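Wasby Inset Board, white with blue pieces

Home / Sorting and matching / Inset boards 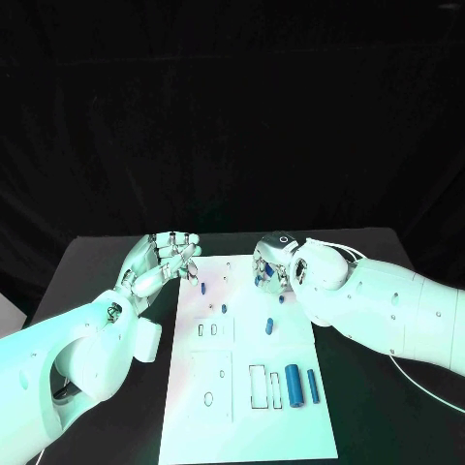
Wasby board in white, with blue pieces, on a dark table.

The Wasby is a rectangular board with cutouts, and each cutout has its own loose piece. The person takes a piece, finds the place for it and puts it in. It is an old idea, and we make it in our workshop in Ploseck for people who need it to be strong, plain and easy to clean.

We sell it mostly to occupational therapists, kindergartens and day centres for older people. Some families also buy one for the kitchen table, after they have seen it at the clinic.

Why only two colours

When Dagmar Trnka drew the first Wasby, each piece had a different colour. The children matched them by memory of the colour and did not look at the shape any more. So now all the pieces in one set are the same blue and the board is white. The contrast between the two is high, and this helps also the people with weak eyesight. We recommend to put the board on a dark surface, where the edge of it is easy to find.

Using the board

Lay the board flat. You can turn it with the short side or the long side to the person. With the long side going away from you, the far cutouts ask for a longer reach, and many therapists like this for shoulder work. For small children the other direction is more comfortable.

Begin with all pieces in place and let the person take them out first. Taking out is easier than putting in. After this, leave one or two cutouts open and give the pieces one by one. Both hands may be used. If you want to practise passing from one hand to the other, put the loose pieces on the side of the stronger hand.

The pieces are small. The set is not suitable for children under three years, and a grown-up should stay near.

Details

Board: white, rectangular, matte surface
Pieces: blue, one colour through the whole set
Weight of board with pieces: 700 g
Longest load test in our workshop: 100 kg, board lying flat
Packing: cardboard box with cotton bag for the pieces
Order code: Wasby 400

Cleaning

Wipe the board and the pieces with a soft cloth and mild soap. Ordinary disinfectant for surfaces is fine. Please do not put the board in the dishwasher, it can bend, and then the pieces sit too tight. The pieces can go in the top basket, inside the cotton bag.

Spare pieces

Pieces get lost, we know this. Every piece has a small number on the bottom side. Write us the number and we send the same one. The older Disetti boards have slightly wider cutouts, so Wasby pieces will fall in them too easily. For Disetti please ask separately, we still keep some in a drawer.

Delivery and orders

We make a new series every January, 600 boards, and we send from stock until they are gone. Delivery inside the country takes three to five working days. For schools and clinics we can send an invoice after delivery.

Questions about the product: Damir Janevski
Orders and spare pieces: Ermira Mujić

See also: Wasby cotton bag, Wasby dark table mat, Živković peg board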